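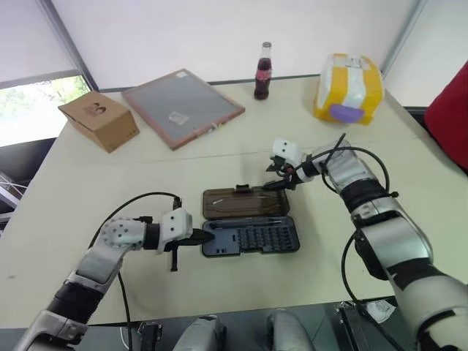 Two-arm cell with a precision bit set open on the work surface.

Service Technician, Two-Arm Handling Cell (full time)
Location: Lunau
Reference: 937
Applications close: 29/05/2020

Brultar is hiring a technician to look after one two-arm cell at its Lunau site. The cell runs table-top handling tasks on small consumer goods and tool cases. The technician is responsible for its mechanical condition, its wiring and its service records. Programming of tasks is done by a separate group and is not part of the job.

Duties

Check both grippers at the start of each shift: finger alignment, fastener torque, play at the wrist.
Inspect the external cable runs from wrist to base. Loops must clear the joints through full travel. Reroute or replace as needed.
Carry out the full service every 700 operating hours, including joint covers, brackets and connectors.
Replace gripper fingers when tip wear exceeds the limit on the service sheet, then repeat the zero-position check.
Keep the Apaza maintenance log up to date. Entries are made the same day.

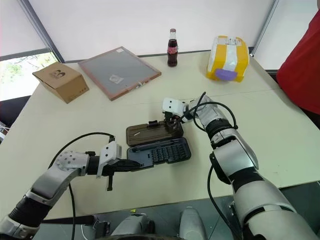
Most faults on this cell are small. A fingertip that sits slightly off line will miss the edge of a thin lid or push the case across the table. The technician is expected to find the cause at the finger, the wrist mount or the joint, correct it, and run the reference task again before releasing the cell. The cell has logged nearly 3,000 hours, and a spare wrist assembly is held in stores.

Requirements

At least 2 years of hands-on work with robot arms or similar servo-driven equipment.
Able to read wiring diagrams and exploded parts drawings.
Confident with small fasteners, crimping and connector repair.
Familiar with lockout procedure.
Clear written English for log entries.

Experience with Vendow controllers is useful but not required. Training on the controller is given in the first month.

Conditions

Day shift, with occasional evening work during a full service. Hand tools and work clothing are supplied. The start date is in August.

To apply, send a resume and a short account of one repair you carried out on a robot arm, including the fault, the test that located it and the parts replaced. Quote the reference number in the subject line.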